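2026년 1월 6일

# 회색 천 앞에 앉아서

한국에 와서 처음 산 가구는 의자가 아니고 스툴이었습니다. 등받이가 없고, 팔걸이도 없고, 위는 두꺼운 쿠션입니다. 가게 Moreira의 직원은 "손님이 오면 제일 먼저 앉는 자리"라고 설명했습니다. 저는 그 말이 마음에 들어서 바로 샀습니다.

그 후로 저는 천을 씌운 가구를 자세히 보는 습관이 생겼습니다. 특히 사무실에서 봅니다. 요즘 사무실에는 바퀴 달린 의자 옆에 푹신한 자리가 하나씩 있습니다. 회의를 하기에는 낮고, 잠을 자기에는 짧습니다. 그래도 사람들은 거기에 앉아서 전화를 받고, 가방을 놓고, 가끔 점심도 먹습니다.

색은 밝은 회색이 많습니다. 천 회사 Hisidon의 견본책을 빌려서 넘겨 보았더니 회색만 29가지였습니다. 저는 3가지밖에 구별하지 못했습니다. 하지만 손으로 만지면 다릅니다. 어떤 것은 미끄럽고, 어떤 것은 마른 수건 같습니다. 제가 좋아하는 것은 리넨처럼 작은 점이 섞인 천입니다. 한 가지 색으로 된 천보다 먼지가 덜 보이고, 흰 책상 다리나 회색 의자 옆에 있어도 조용합니다.
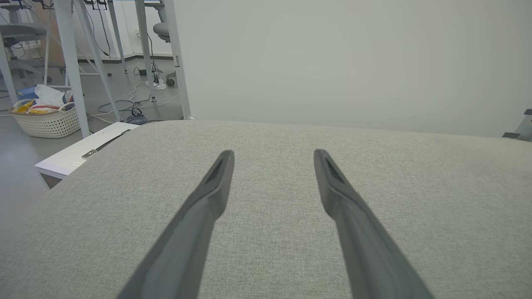

한 독자는 지난 4월에 편지를 보내서, 밝은 천은 예쁘지만 커피 한 잔이면 끝이라고 했습니다. 자기 사무실에서는 결국 담요를 덮어 놓았고, 이제 아무도 원래 색을 기억하지 못한다고 합니다.

그 편지를 읽고 저도 조금 부끄러웠습니다. 우리 집 스툴에도 수건이 올라가 있기 때문입니다. 그래서 수리점 Jaltine에 물어보러 갔습니다. 거기서는 커피를 쏟으면 문지르지 말고 마른 천으로 눌러야 한다고 가르쳐 주었습니다. 물은 나중에, 아주 조금만 씁니다. 세제는 보이지 않는 밑부분에 먼저 써 보는 것이 좋습니다. 청소기는 부드러운 솔을 끼우고 천의 결을 따라 한쪽 방향으로 움직입니다.

집에 돌아와서 수건을 치웠습니다. 수건 밑의 천은 옆쪽보다 조금 더 밝았습니다. 가운데는 제가 늘 앉는 곳이라서 살짝 들어가 있었습니다. 쿠션을 새로 채울까 생각했지만, 아직은 그대로 쓰고 있습니다.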